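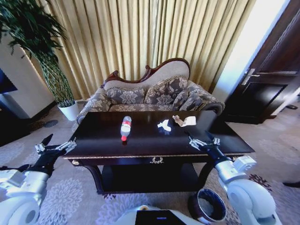 文/韦启岚

Gorkosard公司6月1日（星期二）公布了双臂桌面清理机器人在Kokville一处住宅内的装调与维护规程。该机用于收取茶几上的空瓶、纸巾和包装纸，投入机身旁的废纸篓。规程适用于单台设备，由Iruneck服务站执行。

设备左右各一条机械臂，末端为两指夹爪。停机位设在茶几前方，机身正面朝向沙发，两臂从左右两侧伸向桌面。黑边白口的圆形废纸篓放在机身与右臂之间，投放点按篓口中心示教。废纸篓挪动后须重新示教，只改高度参数无效。

装调从底座开始。住宅客厅铺有地毯，绒面受压后机身会缓慢下沉，服务站因此要求设备就位后静置60分钟再测水平，然后做零点标定。标定时两臂先回到收拢位，逐轴对准刻线，再依次伸到桌面四角，记录指尖与桌面的间隙。间隙超出允许范围的，先检查底座垫片，不得直接修改软件补偿值。

桌面反光是现场调试中耗时较多的一项。茶几为深色亮面，靠窗一侧的日光会在桌面形成高亮区，深度数据出现空洞，透明瓶身尤其容易漏检。技术人员的处理办法是分时段采集背景，白天和夜间各存一组曝光参数，窗帘开合状态写入记录表。横放的塑料瓶以标签部位为首选抓取区，夹爪合拢方向与瓶身轴线垂直。揉皱的纸团没有稳定外形，取其最高处下压后夹取，夹持力调到低档。

日常保养分两级。住户每周用微湿软布擦拭指面，再用干布擦净，酒精类溶剂会使防滑垫变硬，禁止使用。服务站每累计922次抓取上门一次，检查内容包括指面磨损、两指平行度、腕部螺钉力矩和线缆护套。两指平行度不合格时成对更换指片，不允许单侧更换。更换后执行10次空载开合，再用标准瓶和纸团各试抓一轮，数据上传后方可恢复自动运行。

公告附带了一份维修记录。该机右爪曾在去年12月出现闭合不到位，控制器报电流超限。服务站拆开腕部护罩后，在丝杆端部发现地毯纤维，清理并重新涂脂后故障消除，累计停机46小时，其中大部分时间用于等待密封圈到货。此后右臂的最低行程点上调，夹爪在收拢过程中不再接近地面，原定的护罩清洁周期也缩短了一半。

密封圈由Xu工厂供货，新批次改用双唇结构，已在该机两侧腕部换装。Gorkosard表示，旧结构密封圈仍可使用至下一次上门保养，但不再作为备件发放。超过一个保养周期未上门检查的设备，控制器会将抓取速度自动降至低档，并在面板上显示服务代码，由服务站现场复位。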